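Seagrass Survey at Nuvthorpe: Your Questions Answered

We've had a lovely number of emails since the survey was announced, so we've gathered the usual questions in one place. If yours is missing, write to the project office at Wamwood and we'll add it!

What are you studying?
Seagrass, and the small animals that live in it. Nuvthorpe Bay has a meadow just below the low tide line, and we want to know how far it reaches, how thick it grows and who is making a home there – pipefish, young crabs, sea snails and plenty more, we hope.

Isn't seagrass just seaweed?
No, and this is one of our favourite questions. Seagrass is a true flowering plant with roots, leaves and seeds, and it even flowers under water. Seaweeds are algae and hold on to rocks without proper roots.

Who is running the survey?
Marine ecologist Nives Tedesco leads the science. The boat work is done from the Sartori, a small shallow-draught vessel that can get in close to the meadow without churning up the bottom.

How do you measure a meadow?
Divers swim along a line laid on the seabed and stop at fixed points. At each one they put down a square, 50 centimetres on each side, and estimate how much of it is covered by leaves. There are 71 points in all. It's slow work, but wonderful when the water is clear.
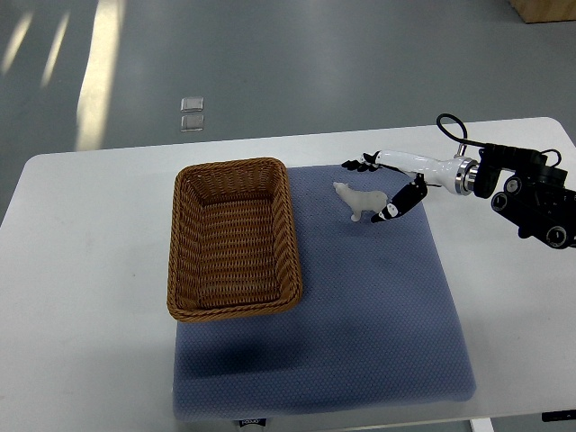
Wicker basket on a mat, white table

Will the divers dig anything up?
Very little. We take short cores of mud at 30 of the points to look at the carbon stored there, and leave the rest of the meadow alone. A few loose leaves come back to Wamwood so that we can look at what's growing on them.

Can I still use my boat in the bay?
Yes. All we ask is that you anchor on the sandy side, past the Jarker buoy, and give the Sartori plenty of room when she is flying the divers' flag. An anchor dragged through seagrass leaves a scar that can take years to fill in.

I found some washed up on the beach. Is that bad news?
Usually not. Seagrass sheds old leaves, especially after autumn storms, and the piles on the strandline are full of sandhoppers that feed the shore birds. If you find whole plants with roots attached, we'd love a photo and a note of the spot.

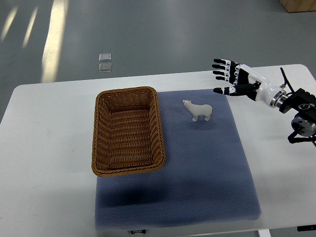
The basket and mat on the table

Can children take part?
Please bring them! The shore walks are open to anyone over five with an adult. Wellies are best, as the lower shore is muddy and full of little pools.

Do I need to know any species names beforehand?
Not one. We hand out a sheet with 54 common plants and animals on it, and there is always someone nearby to ask.

When will the results be out?
The first maps should be ready in December. They will be free to download, and we'll put a large printed copy up in Nuvthorpe library.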